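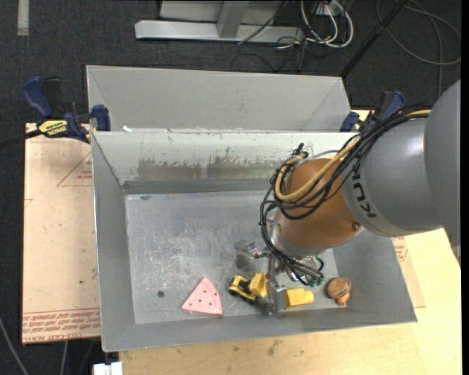

Automation Laboratory
Unit 2: Rules for Work at the Bin-Picking Cell

Reading before the session: the Moura cell manual, sections on stopping and restarting. Bring a printed copy of this handout.

1. Scope

These rules apply to every student who operates, programs or observes a robot arm in the Rusness Laboratory. They cover picking from open bins, including the mixed toy sets used in the first exercises. They do not replace the risk assessment for the cell, which is kept in the binder at the door and must be read and signed before the first session.

2. Terms

Cell: the arm, its tool, the table, the bins and the floor area the arm can reach.
Manual mode: motion at reduced speed, with the enabling switch held by the operator.
Automatic mode: motion under program control, with all persons outside the marked area.
Observer: any person present who does not hold the pendant.

3. Before power is applied

3.1 Check that each bin is clamped and does not shift when pushed by hand. A bin that moves by a few millimeters will spoil the taught positions and may be struck by the tool.
3.2 Follow the cable bundle from the arm to the gripper. Cables need enough slack for the wrist to turn through its full working range, but must not hang where they can catch on a bin rim.
3.3 Inspect the finger pads for cracks and looseness. Report worn pads; do not glue them.
3.4 Remove tools, cups and personal items from the table.

4. Roles

One person holds the pendant. One person stands at the emergency stop and has no other duty. The roles may be exchanged only when the arm is at rest. Observers remain behind the floor line and do not speak to the operator during motion, except to call a stop. Anyone may call a stop.

5. Motion near the bin

5.1 Approach from above. The tool should be vertical before it passes below the rim.
5.2 Walls and corners require particular care. When an object lies against a wall, the outer finger may meet the wall before it reaches the object. Set the grasp so that the fingers close along the wall.
5.3 The first run of any new program is made in manual mode, with an empty gripper, 30 mm above the taught height.
5.4 Hands do not enter a bin in automatic mode, even when the arm is paused. A paused program can resume.

6. After a collision

Press the emergency stop. Leave the arm where it is and call the instructor. Record the program name, the step and the tool position in the log before anything is moved. Scratches on a bin floor from ordinary use need not be logged; dents must be.

7. Assessment

Each pair submits a completed checklist and a one-page account of a single picking run. The unit carries 46 points. Work is due on 23rd July at the start of class. Questions should be addressed to Cameron Treloar, laboratory instructor.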